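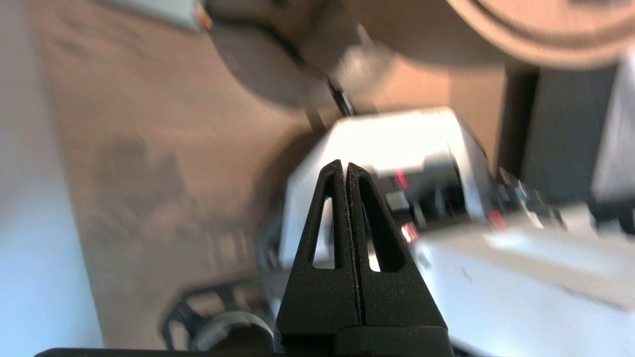 Caroline Odera asked that this section say who stops the arm, as the Besano draft left that open and her shift had been guessing.

4.2 Shift duties with the Cekesard arm

The operator at the station stops the arm. The shift lead restarts it. Hand sorting of returned items ends when the arm goes live; the operator stages items, checks each grip and clears faults.

1. Clear the table of items not on the job list.
2. Set the speed limit to 23 percent for the first 116 cycles.
3. Stage the items and step back before pressing Run.

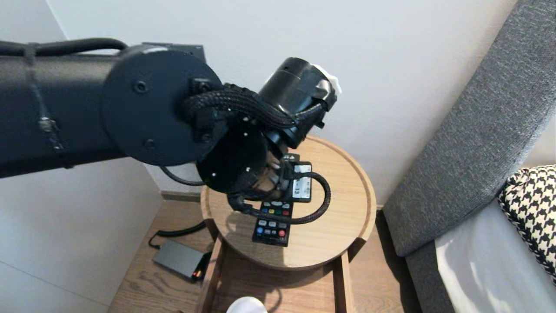

Staging takes up most of the operator's time in the first week. Leave space between items so that the fingers can close on one only. A remote control may be gripped at its top and held upright on the table, with a second one lying flat in front of it. Check that cable loops below the gripper do not catch on the next item.

CAUTION: Do not straighten an item by hand while the arm is in Run.

4. If a grip fails twice, press Hold and log the item.
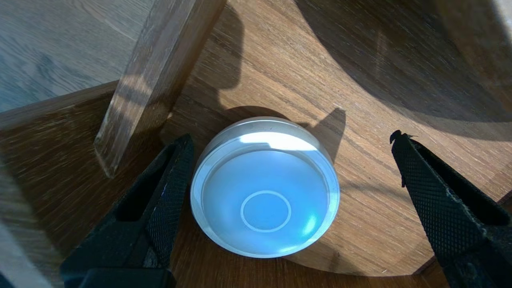

5. Hand the log to the shift lead at changeover. At Bratstead, this is Kibet Kashindye.

NOTE: Logged items return to the manual bench. Operators keep their bench rating for this work.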